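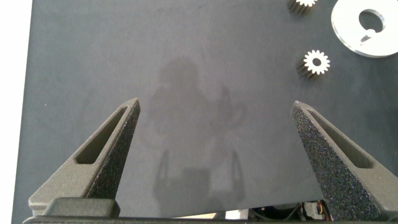 Selon Omprakash Rajput, je me trompais de question depuis le début : un joueur de cartes ne regarde jamais le tapis, il l'entend. Il m'a dit ça pendant la relecture de la première version, au crayon, dans la marge, avec deux traits sous « entend ». J'avais alors onze pages sur la couleur et une demi-page sur le bruit. La section que vous lisez est donc largement réécrite, et je lui dois l'essentiel du plan (les longueurs sont de moi).

Imprimer cet article | Envoyer par e-mail

4. Ce que le tapis fait à la partie

4.1 Retour sur le terrain

Je rappelle le matériau, pour ceux qui auraient sauté la section 3 (je l'aurais sautée aussi, elle est aride). L'enquête porte sur 1144 parties de bedance, ce jeu de levées à quatre qui se pratique surtout autour de Plostonbridge et que les habitués écrivent avec ou sans majuscule selon leur humeur. J'ai suivi 338 joueurs dans 11 clubs. Le plus ancien, celui de Stavlow, joue encore à l'étage d'un café, et c'est là que j'ai passé le plus clair de mes soirées de février, avec un carnet, un thé trop infusé et l'interdiction formelle de parler pendant les annonces.

Au départ, le tapis ne m'intéressait pas du tout ! Je venais pour les annonces, justement : la manière dont les partenaires se transmettent des informations sans tricher tout à fait. Et puis j'ai remarqué que dans mes notes revenait sans arrêt la même petite scène. Quelqu'un arrive, tire sa chaise, et avant même de dire bonsoir passe la paume à plat sur la table. Parfois deux fois. Ensuite seulement il s'assoit. J'ai commencé à le noter systématiquement, puis à poser des questions, et les réponses étaient si précises que j'ai fini par changer de sujet de thèse (mes excuses à mon directeur, encore une fois).

4.2 Le bruit de la carte

Commençons par l'oreille, donc. Sur une table nue, une carte posée claque. Sur du feutre, elle se tait presque. Entre les deux, les joueurs distinguent un nombre de nuances qui m'a laissé perplexe pendant des semaines. À Stavlow on parle d'un tapis « bavard » ou d'un tapis « bouché ». Un tapis bavard trahit la main : celui qui abat son atout avec un rien de satisfaction s'entend jusqu'au comptoir, et les adversaires en tiennent compte. Un tapis bouché protège les nerveux. J'ai vu un club entier se disputer une heure sur le remplacement d'une nappe, les bons joueurs voulant garder l'ancienne, les débutants réclamant quelque chose de plus épais, et chacun jurant que son propre jeu n'avait aucun rapport avec son avis.

Peut-on mesurer cela ? Un peu. Sur 900 poses de carte enregistrées avec un micro placé sous le rebord de la table, j'ai demandé à des joueurs confirmés de deviner à l'aveugle si la carte était un atout. Sur table nue, ils font nettement mieux que le hasard. Sur feutre épais, plus du tout, et ils le savent : plusieurs ont refusé de répondre en disant que ça ne servait à rien. J'ai compté ces refus comme des non-réponses, ce qui se discute. Je renvoie à l'annexe B, où je le discute longuement.

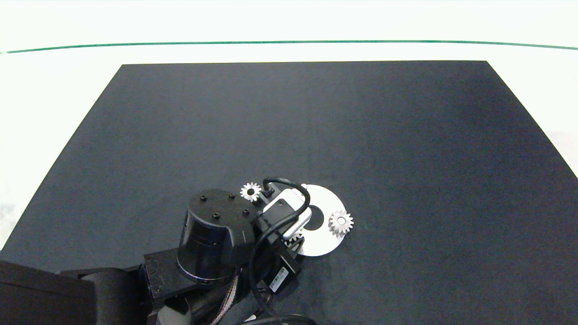

Il faut ajouter un effet que je n'avais pas prévu et qui tient au tempo. Quand la table est silencieuse, les joueurs ralentissent. Pas de beaucoup, mais assez pour que la soirée finisse plus tard et que la dernière partie soit souvent abandonnée au moment de fermer la salle. Je ne sais pas si le silence rend prudent, ou si les clubs prudents achètent des tapis épais. Les deux histoires me plaisent et mes données ne permettent pas de choisir. Un plan d'expérience correct demanderait de changer les tapis en cours de saison à l'insu des joueurs, et je vous souhaite bien du courage : à Plostonbridge, un simple changement de sens du tissu a été repéré avant la première donne.

4.3 Le glissement, et pourquoi on se fâche

La deuxième qualité dont tout le monde parle est la glisse. Au bedance, on ramasse les levées d'un seul geste, du plat de la main, en poussant les quatre cartes vers soi. Si le tapis accroche, les cartes se retournent, on voit ce qu'on ne devait plus voir, et il y a litige. Le règlement prévoit une pénalité pour la carte retournée, sans dire un mot du support. Or les joueurs, eux, plaident le support tout le temps ! « C'est le tapis » est une excuse recevable à Stavlow, tolérée dans quelques clubs, et très mal vue à Plostonbridge même, où l'on vous répondra que vous n'aviez qu'à venir plus tôt pour le brosser.

Car on brosse. C'est un point auquel je tiens, parce que la littérature sur les jeux de cartes traite l'équipement comme s'il tombait du ciel tout propre. Chaque club a sa brosse, son rouleau adhésif, son morceau de ruban enroulé sur deux doigts, et surtout sa doctrine. Faut-il brosser dans le sens du poil ou contre ? Avant ou après avoir bu le café ? Un tissu sombre et mat montre la moindre peluche, et les joueurs soigneux le préfèrent pour cette raison précise, tandis que les autres réclament du vert bouteille ou du bordeaux, plus indulgents. On retrouve là, en petit, ce que d'autres ont écrit sur les nappes et les carrelages de cuisine : il y a des surfaces qui pardonnent et des surfaces qui dénoncent.

Figure 4. Tissu anthracite, mat, d'aspect feutré ; quelques petites peluches et points sombres dans la partie supérieure gauche. 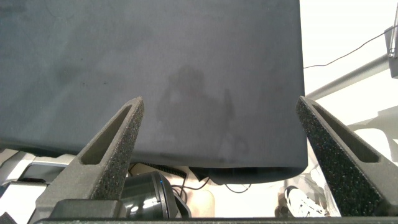

Côté achat, maintenant. La plupart des clubs se fournissent chez Heiskanen, un atelier qui coupe sur mesure et qui livre les tapis roulés dans des tubes de carton. Le rouleau a son importance : un tapis livré plié garde son pli des mois durant, et un pli au milieu de la table devient très vite une frontière. J'ai plusieurs pages de notes sur des joueurs qui refusent de poser leur levée « chez les autres », de l'autre côté du pli. Quand j'ai raconté cela en séminaire, on a ri, et puis une collègue a avoué faire pareil avec la rallonge de sa table à manger.

Je n'ai pas trouvé de lien solide entre le prix du tapis et l'ambiance du club. J'aurais aimé, ça aurait fait un joli graphique. Ce que je trouve, c'est un lien entre l'âge du tapis et la durée des amitiés autour de la table, mais il suffit de réfléchir deux secondes pour voir que les vieux clubs ont de vieux tapis et de vieux amis, et qu'une fois l'ancienneté prise en compte il ne reste plus grand-chose. Je garde le tableau en annexe pour les courageux.

4.4 Limites, et une objection que je prends au sérieux

On m'a reproché de faire parler le tissu à la place des gens. C'est une vraie objection. Dans les entretiens, le tapis sert souvent à dire autre chose : un joueur qui le trouve « fatigué » parle parfois de ses partenaires, ou de lui. J'ai essayé de séparer les deux usages en codant à part les passages où quelqu'un touche le tapis en parlant, l'idée étant que la main sur le feutre ancre un peu le propos. Le codage est fragile. Omprakash Rajput a recodé un lot d'entretiens de son côté et nous étions en désaccord sur presque tous les cas où le joueur soupire en même temps.

Autre limite : je joue. Mal, mais je joue, et au bout d'un hiver j'avais moi aussi un avis très arrêté sur le sens du poil. J'ai donc laissé de côté, pour les calculs de la section 4.2, les soirées où l'on m'a demandé de faire le quatrième. Elles restent dans les notes de terrain, où elles sont parmi les plus utiles, puisqu'il faut avoir retourné une carte par accident devant trois personnes qui attendent pour comprendre avec quelle sincérité on peut accuser un bout de feutre.

La section suivante reprend la question des annonces, sur les mêmes soirées et avec les mêmes joueurs.

Classé dans : Sociologie des loisirs > Jeux de société > Articles en accès libre

Ce site utilise des cookies pour mesurer sa fréquentation. En poursuivant votre lecture, vous en acceptez l'usage. Accepter | En savoir plus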